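The Floor Under My Feet

I grew up on carpet. Beige, wall to wall, with a gray path worn from the couch to the fridge, and I never gave it a thought until I bought a house in Skarnbridge and pulled up a corner of the stuff with a butter knife. Planks! Orange-brown planks, full of old staples, running clear under the closet and out the other side.

So I did what everybody does. I rented a sander (4 days, and I needed five) and breathed dust for most of a week. The man at Zulley Floor Supply had quoted me $3,000 to have it done, and I laughed at him. By the second night I was doing sums on the back of his card.

What I love about a wood floor is that it talks. Mine has a board by the stove that squeaks every time I go for a snack at 11 p.m., and another that only complains in July, when the air gets thick and everything swells shut. My neighbor across the street has tile and says her house is silent. I'd go nuts!

Then there's color. I brought home 69 stain samples, if you count the little paper ones, and lined them up along the baseboard for a month. Walnut looked like a bank. Gray looked like a dentist's office. In the end I went with no stain at all, just two coats of clear oil, and the old orange came up so warm that I sat down on it and ate my dinner there.
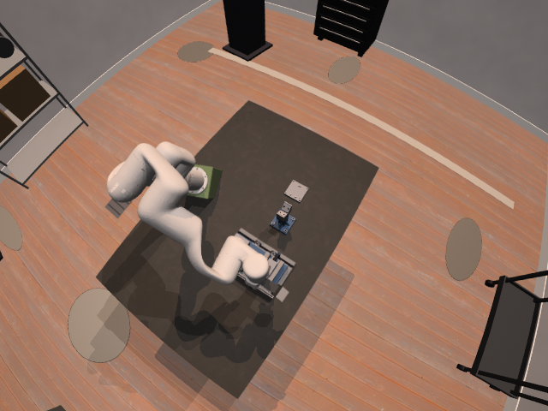
Warm planks and a dark brown mat, laid on the diagonal.

Rugs are where I lose my head. I had roughly 574 square feet of bare floor and I wanted to cover half of it again, which my mother found very funny. A dark one hides coffee. A pale one shows you exactly how often you vacuum. And do try one crooked to the boards before you line it up with the wall, it wakes up a boxy room and costs you nothing.

I still haven't done the stairs. The staples are worse there, and I gave the sander back.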